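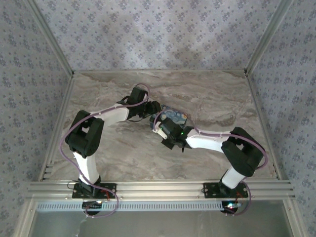

4.2 What students did with the answers

I'll start with the bit that surprised me most. When Chiyo Hirano and I set up the study on Jatton, the homework help board run out of Zuvalbridge, we both expected students to copy whichever answer arrived first and leave. Plenty did, of course! But of the 1,332 threads we read, a good share carried on well after somebody had posted a perfectly usable answer, and those longer threads are the ones I want to talk about in this section.

We sorted the threads by hand. Chiyo took the programming questions and I took the maths, and then we swapped a batch of 300 to see whether we agreed with each other. Mostly we did. Where we didn't, it was nearly always over what counts as a follow-up question. I had been counting things like "ok but why" as a real question and Chiyo had been counting it as a grumble. We talked it over (for longer than I'd like to admit) and went with my reading, so please bear that in mind when you look at Figure 3.

Figure 3. Threads by type of last message: thanks, follow-up question, correction, no reply.

The programming threads ended in corrections far more often than the maths ones did. My guess is that code gets run. A student pastes the answer in, it falls over, and back they come with the error message. A wrong step in a proof can sit there looking fine for weeks, and in our March threads we found 11 maths answers with plain mistakes in them that had been thanked and left alone.

We also interviewed 23 students, and I'm very grateful to Filipa Figueiredo, who did the ones in Portuguese and typed them all up. Several students told us they read other people's threads far more than they posted their own – something our thread counts can't show at all. One first-year said she would search for her question, find three people who had already asked it, and feel a bit better about the whole course before she'd even read a reply. I loved that. It doesn't fit any of our four types, so it isn't in the figure.

Ettore Cirillo, who read an early draft, asked whether the points system was doing the work here, as people on Jatton earn points for each accepted answer. It's a fair question. We looked at whether high scorers wrote longer replies and they did, a little, but they also answered the easier questions, so I wouldn't lean on it. Kubo, the smaller board that Nuria Barroso describes, has no points at all, and her threads look a lot like ours. I come back to her numbers in Section 5, along with the threads we had to leave out.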